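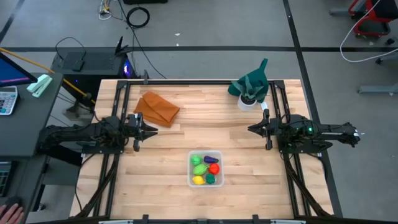
The table between takes, with the groceries packed and both arms open.

Print this post | E-mail this to a friend

I promised several of you a proper update on what I do all day, and then December came along and ate my evenings, so please forgive the gap. My mother in particular has been telling people at church that I "teach robots to shop," and I have decided to stop correcting her because it's closer than most of my own explanations.

The job, for anyone new, is collecting examples. The two arms learn by being shown, and the showing has to be done by a person, over and over, with small changes each time. We call one showing an episode. Someone drives the arms through the whole task, the cameras and the joint positions get saved together, and if it was clean it goes in the pile. The project is called Prevley (Darragh Fitzgerald named it after a street he used to live on, and it stuck before anyone could object), and the pile we're aiming for is 3,000 good episodes of play food going in and out of a clear plastic container.

I know. Play food! Tomato, eggplant, lemon, broccoli and a couple of other green things whose identity is argued over at lunch. I hold that one of them is a lime. Leanne Hebden says melon and will not be moved, and since she types the labels she gets her way.

What surprised me when I started is how much thought goes into things that look like housekeeping. Take the cloth and the little fabric plant at the back of the table. They have no part in the task at all. We put them there so the model doesn't grow up believing that the world is a bare wooden tabletop with lunch in the middle of it. Every so often they get swapped or shifted, or the cloth is folded another way, and I keep a sheet so we don't drift into putting them in the same comfortable spots. People do drift. I looked back over my own first week and I'd put the container in nearly the same place every single time, like setting the table at home.

The eggplant is the hard one. It's long, it likes to lie on its side, and when the container is full there's hardly any room to get two fingers down beside it. The lemon is easy and everyone is fond of the lemon. Bradley Dawber, who has the steadiest hands of any of us, lifts the eggplant out by nudging the tomato over first with the other arm, and he does it so nicely that for a while we all copied him. Then Nest Watkins pointed out that if we all do it Bradley's way, the arms will only ever know Bradley's way, and the first time the tomato is somewhere else they'll be stuck. So now we have a loose rule that you do it however comes naturally to you, as long as you don't drop anything or stop halfway to think. Stopping to think is the worst, by the way. The recording keeps every pause, and the model will learn to hesitate right along with you.

As of this afternoon we have recorded 3,226 episodes, which sounds as though we ought to be done and eating cake. But 651 of those have been marked bad for one reason or another, leaving us still well short of the goal. A lot of the bad ones are from a stretch when the timing between one camera and the arms had slipped a little. You couldn't see it by eye. Leanne found it when she played some back slowly and the gripper was closing in the data before it closed in the video. I had driven a good share of those myself and I'll admit I went for a walk around the parking lot.

I try to do 60 in a day. After that my wrists complain and I get sloppy, and sloppy examples are worse than none. The mornings are best, before nine, when the room is quiet and I've got my tea (on the desk, never on the table — I learned that one early). There's a rhythm to it that I've come to love. Reach, close, lift, over, down, open. I've caught myself putting away real groceries the same way, one hand at a time, very smoothly, while my husband waits to get at the refrigerator.

Kirsten Bergmann wants us to start on cloth folding once the food is finished. I have my doubts, having watched what a napkin does when you pick it up by one corner, but she's been right before. I'll write again when we get there, or when we reach the 3,000, whichever comes first.

Last updated: December, 8:40 p.m.

Recent posts
Why I label things twice now
A visit from the Stamano people
My first week driving the arms
Soup for a cold lab
Reader mail: will it do dishes?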